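The second arm, and what we left out of the first budget

Anyone who has read this newsletter for a while will remember the triumphant item in which we announced that the lab had bought a robot arm. Anyone who has been in the lab since will know that the arm was the cheap part. (It wasn't cheap. It was the part we had a number for.)

We are now planning for a second one, to go in the Paterson room, and Lucinda Mbeki has asked me to write up the planning before memory softens it. She holds the equipment budget and has a long memory of her own, so I suspect the exercise is mostly for my benefit.

The first time around, our process was as follows. Kamarul Hartono got a quote from Mevimora for the arm and gripper. We looked at the quote for a week, told each other it was reasonable, and signed. The quote covered the arm, the gripper, the controller and delivery to the loading dock. It did not cover getting the thing from the loading dock to the room, and we found out what that costs on the morning it arrived, standing next to it.

After that came the electrician. Then a longer set of cables, as the ones supplied were meant for a person who keeps the controller much closer than we do. Then a replacement gripper tip, then a second replacement gripper tip. Prasetyo Rondonuwu keeps a box of the old ones on his desk and will show it to you if you slow down near his door.

None of this went on the equipment line. It went on "sundries," a line that had 400 dollars in it at the start of the year and was expected to cover tape, batteries and the good coffee. By July it covered nothing at all, and we were drinking the other coffee.

What the arm mostly does these days is tabletop work: household objects, small ones, none of them chosen for being easy to pick up. This is the part visitors like, and it is also the part that eats money in amounts too small to need a signature. 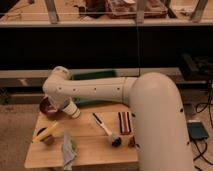
The gripper at the maroon bowl. The marker, in its cup at left, is also on the props list.

Puspita Ong has taken over that list, and it makes humbling reading next to the Mevimora quote. Bowls, cups, markers, cloths, boxes with stripes on them. She put the year's spending on props at 420 dollars, more than the whole original sundries line, and every dollar of it went out in purchases that seemed too silly to plan for. Who budgets for a bowl? We do, as of this month. There is a line for it, and it is called Props, after a short debate in which "Consumables" lost on the grounds that people kept asking about lunch.

So, for the second arm. Darmawan Khoo has drawn up a sheet with everything on it, and we went through it together over two long afternoons. The main changes from last time:

Moving and installation get their own line, with a written quote before we sign for the arm. Darmawan has already had the movers in to look at the doorway. They did not like the doorway.

Spares are bought with the arm, on the same order. Mevimora will discount gripper tips by up to 7 percent if they ship together, and wants full price plus freight for every one you beg for later. We have the freight receipts.

Staff time is on the sheet. Last year it was entered as zero, which will come as news to Prasetyo, who spent most of the spring on calibration. There was some resistance to this one, mainly from me, as it makes the total look terrible. Lucinda's view is that the total was always terrible and we simply hadn't written it down.

Software is still open. Suno, the scheduling package we use now, charges by the arm, so a second one doubles the bill. Gruvis charges by the seat and would be less, but we'd have to move all our old task files across, and the last person who volunteered an opinion on how long that takes was Kamarul, who said "an afternoon" and then left on vacation. I would like a second opinion — ideally from somebody who has opened one of the files.

Props get 100 dollars a quarter, and no rollover. Puspita asked for more and may yet get it.

The full sheet is pinned up outside the Paterson room. If you expect to use the second arm, please read it and write your additions on it in pen before it goes to Lucinda at the end of the month. Table height is undecided, so opinions on that are welcome too. Requests for a third arm should be kept to yourself for now.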